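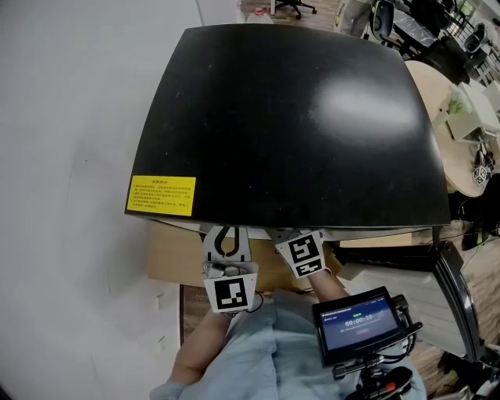 Black panel at the gripper, box underneath, timer on the little screen at 00:00:10.

Woltura Open Day Recordings
README, first release, May 2018

What this is

A small set of recordings from the Woltura open day, put together by the people who ran the demo tables. Visitors picked up a hand-held gripper, did a job with it, and handed it to the next person in line. We kept the recordings. There are 268 episodes, and 119 of them come from people who had never touched one of these grippers before that day. I love those. You can hear the room in none of it (there's no audio), but you can tell from the hands when somebody gets the feel of the thing.

The day was hosted by Woltura in their own office, and the tables stayed in among the desks and chairs. We thought about clearing a room for it and I'm glad we didn't. A background with furniture and people walking through is far more interesting to train on than a bare wall.

What's in it

Two jobs, called kang and fridge in the folder names.

kang is panel handling. Kang is the name we gave the black panel on the first morning of setup, and it stuck, so the folder has it too. You hold the near edge with the two fingers and keep the panel steady while you lift, tilt or lower it. It's a big object for a hand tool and it hides a lot of the room from a head camera, so expect plenty of views where the panel fills the middle and the far side of the office peeks out over the top. The yellow label in one corner is handy for working out which way round the panel is. Lighting from the ceiling leaves a pale patch on the black surface that moves as the panel tilts. We left that alone.

fridge is loading a compact refrigerator with drinks. Two grippers are used, one in each hand. The refrigerator starts open and empty, and the bottle starts upright within reach. Visitors were told where the bottle should end up and nothing else, so you'll find all sorts of approaches in there!

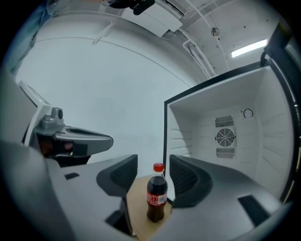 Fridge job, gripper view: cola bottle between the finger pads, second gripper to the left.

Views

Each episode has a head view and at least one gripper view. The gripper views are very wide, with dark rounded corners, and straight things like door edges and the line where wall meets ceiling come out curved. We ship them as recorded. If you want them flattened, the script in tools/sesora does it, and the lens values it needs are in the same folder. Sesora also writes out smaller copies for quick browsing, which saves a good deal of waiting.

The square black-and-white markers on the panel gripper's fingers are used to work out how far open the fingers are. Where a marker is hidden, the opening value is blank in the table. Please don't fill those blanks with zeros. I did that once and spent an afternoon admiring a gripper that kept slamming shut.

Files

episodes/ holds one folder per episode
index.csv has job name, episode number, first-timer yes or no, and result
notes/ has what the table hosts wrote down on the day
tools/sesora/ has the flattening script

Episodes longer than 2,000 steps were split in two, and both halves keep the same number with a or b after it. 20 episodes are marked "stopped early" in the index. They're short but the motion in them is fine, and dropped objects are worth having if you're working on recovery.

Known problems

Clocks on the head camera and the grippers can drift apart over a long episode. The Warnine sync file in each folder corrects this, so load that first.

Result labels for kang were made by eye, by one person, and what counts as "steady" is a judgment call. If you relabel them, send us your version and we'll put it next to ours.

Faces are blurred in the head views. If you find one we missed, write to us with the episode number and we'll pull it the same day.

Use and thanks

Free for research and teaching. Please mention the Woltura open day if you publish with it.

Horácio Ramalho wrote the index and looked after the panel table all day, and questions about the kang labels should go to him. Thanks as well to everyone who queued up twice.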